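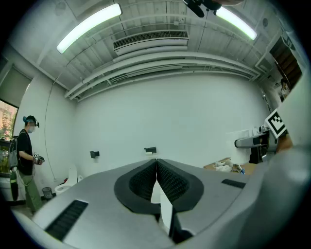
Leaving the Ceiling Open

The practice of taking out a suspended ceiling and painting whatever sits above it has moved from restaurants and architects' offices into ordinary workrooms. The reasons are mostly practical. An open ceiling gives back height, and it puts the ducts, pipes and cables where a person with a ladder can reach them. It also removes the layer that was hiding a good deal of careless work, and most of the effort in a conversion goes into dealing with that.

The room shown is typical of the type. The ceiling is white, with its beams and ducts exposed. Fluorescent tubes supply the light, a white air conditioning unit with a dark grille sits up near the ceiling, and several white pipes run horizontally along the top of the back wall. Below the pipes the wall is plain white.

Emanuel Barbu has fitted out rooms like this at Drenonness, a block of small workshops let by a company called Landport. His units are mostly 600 square feet, with one outside wall and a concrete floor. He works from the ceiling down and will not discuss furniture until the overhead work is signed off.

Before any paint

Barbu's first task is a drawing. He stands in the middle of the room and sketches every run overhead, then labels each one: supply air, return air, cold water, heating flow, heating return, condensate, electrical conduit, data, and a last category he marks with a question mark. In an older building the question marks can account for a third of the sheet. Each of them has to be traced to both ends before work begins, and anything proved dead is removed by the right trade.

Dead services are the main source of clutter in an open ceiling. A disconnected pipe still needs brackets, still collects dust and still has to be painted. Old hanger rods are worse, being thin and numerous. He cuts them back to the structure and caps the stubs.

The next item is support spacing. Pipes that sag slightly between brackets pass unnoticed above a tiled ceiling. In the open, against a straight beam or the line where wall meets ceiling, a sag of half an inch is easy to see from the door. Barbu adds brackets until the run reads as straight, then checks it again from a seated position at the place where a desk will go. Drain lines are the exception. They have to fall, and he groups them away from the level runs so that the slope does not look like a mistake.

The case for one color

White is the usual choice for a low or medium ceiling, and in most small workrooms it is the correct one. It spreads the light and makes the pipes harder to pick out from the surface behind them. Black hides more, but it takes a large share of the light with it, and the loss has to be made up with more fixtures.

A ceiling full of services should be sprayed. Brushing leaves the tops of ducts bare and the undersides thick. Barbu uses a dry-fall coating from Hovland, in flat, which turns to dust before it reaches the floor if the drop is long enough. In a room of normal height it will not always do so, and everything gets covered regardless. Galvanized ductwork needs to be degreased and primed first. If that step is skipped the paint comes off in sheets, generally in April or thereabouts when the heating is shut down and the metal goes through its first real change of temperature.

Some things are not painted. Sprinkler heads are never painted. Nor are valve handles, identification tags, detector heads, nameplates, damper levers, or the grille of an air conditioner. Masking these takes Barbu 2 days in a standard unit. The spraying takes one.

Light

Bare tubes on a white ceiling give an even, hard light with few shadows, and this suits bench work, packing and assembly. It does not suit screens. A tube running in line with the viewing direction produces a long reflection down the middle of a monitor, and moving the desk is cheaper than moving the fitting.

Barbu sets his rows out from the work and ignores the center line of the room. A row directly above a bench puts the worker's own head between the lamp and the job. Shifting it toward the wall side, so that the light arrives over the bench from slightly in front, is better. His current stock fitting is a Ludix batten with a plain diffuser. Its main merit, according to him, is that the end caps can be removed without a screwdriver.

Color temperature should match throughout. Replacing tubes one at a time from different boxes leads to a ceiling that is pink at one end and blue at the other, and on white paint the difference is obvious.

Air

In a room with an exposed ceiling, the volume to be cooled includes the space between the beams. That has to go into the calculation. A unit sized for the old, lower ceiling may be short of capacity once the tiles are gone.

High mounting is normal and mostly works, as cool air drops on its own. The trouble comes in heating mode, when warm air stays up among the ducts and the people below remain cold. A slow ceiling fan corrects this. So does angling the vanes down as far as they will go, although whoever sits in the path will object.

Filters need to be reachable. Barbu has seen units placed so close to a beam that the front panel could not swing open, with the predictable result that the filter had not been touched in years. He leaves 15 inches clear on the service side and writes the filter date on tape inside the panel.

Cables

Wall fixtures and cables are generally the last things in and the least planned. Small fixtures look deliberate when they share a height, even if they have nothing to do with one another, so a level line on the wall before drilling is worth the few minutes. A mounting height agreed at the start also saves argument with the next trade.

A dark cable hanging down a white wall is the most visible object in the room relative to its size. The options are a straight drop in white trunking, a drop in the corner, or a white cable. Where a cable has to hang free, because the thing it feeds moves, it should be fixed properly at the top and given enough slack for the longest reach, with no more than that. Loops on the floor get stepped on and then get rolled over by chairs.

Data and power should come down at separate points. Barbu brings power down at the side walls and data at the back, and in 5 units at Drenonness he has kept to the same arrangement so that a tenant who moves from one to another can plug in without looking for anything.

Noise and dust

Suspended tiles absorb sound, and painted concrete and steel do not. A workroom that was tolerable with tiles can become tiring without them, particularly where people talk across it. Panels hung vertically between beams take up little headroom and leave the services accessible. They should be kept clear of air outlets and must not obstruct sprinklers.

Dust settles on the top of every duct and pipe. It is invisible from below and falls when a door slams. Twice a year, with the air conditioning off and the benches covered, the tops should be vacuumed with a brush head on an extension tube. Wiping with a wet cloth moves the dust into the corners of the brackets and marks flat paint.

The cost of an open ceiling compared with new tiles depends almost wholly on what is found above. Barbu will not price one until he has pushed up a tile in each corner and one in the middle, and put his head through.

Comments

tallpaul_benches
Good to see someone mention condensate lines. Ours was strapped level with the other pipes to look neat and it backed up into the unit the first humid week.

Marguerite R.
What do you do about pipe insulation? Ours is black foam and the landlord says it can't be painted.

dkw
Marguerite – check with whoever makes the foam, some take a water-based coating. We put white PVC jacketing over ours and it has held up fine. Costs more than paint.

ohmslawyer
Would add: photograph the drawing and tape a copy inside the electrical panel door. I have lost the original on three jobs.

Marguerite R.
Thanks dkw, will ask about the jacketing.

secondshift
Two days for masking sounds right. I tried to do it in an afternoon and spent the next week scraping valve tags.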